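Subject: Re: Budget for the second arm, and what goes on the list

Hi all,

On the March thread, the Pridus rep wrote:

> The arm price is the easy part. Please send us your bench size, what you want it to pick up or plug in, and how you plan to wire it. We can hold the quote for 40 days, but we can't hold the delivery slot. Also, do you need the gripper with it or are you buying that elsewhere?

Okay, so I finally sat down with this last night and I think we can answer most of it! I'll take the easy one first: yes, get the gripper in the same order. Last time we bought it separately from Vikunthorpe and spent ages waiting on an adapter plate (you all remember the emails). I'd much sooner pay a bit more and have one box show up.

Wiring is where I got our numbers wrong the first time around. I had a single line that said "cables, misc." and it was way too small. If we're serious about cable handling as the main job, plugs going in and out of a switch all day, then patch cables are something we use up, like printer paper. The little clips snap. I've put in 200 for cables and spare plugs and I'd rather we had leftovers.

For the rack gear, I don't see any point in buying new. A used 24-port switch is plenty to practice on, and Gunnlaugsson has refurbished ones with a decent return policy. Same goes for the chassis under it, we only need the sockets to be in good shape. Faltau wanted over 1,000 for a ready-made training rack and I just can't get excited about that (it's nice, but come on).

My suggested list, in the order I'd buy things:

1. The arm and gripper together from Pridus, on the quote we have. Somebody please check whether the mounting hardware is included, the PDF says one thing on the first page and another on the last.
2. Used switch and chassis from Gunnlaugsson. We can pick these up any time, so they shouldn't hold up the arm.
3. Cables, spare plugs and a bench for all of it. My own vote is to keep the wood-topped table next to the rack, with the arm able to get at both. A loose cable lying across a crinkly mailer is a much tougher grab than one on a clean mat, and I want us budgeting for that kind of work.

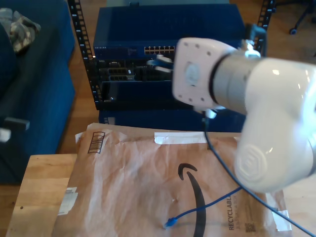
4. Spare gripper fingers, two sets. They're cheap, and shipping costs nearly as much as the part, so add them to the first order.

Shout if I've missed anything, otherwise I'll send the bench size to Pridus tomorrow before noon.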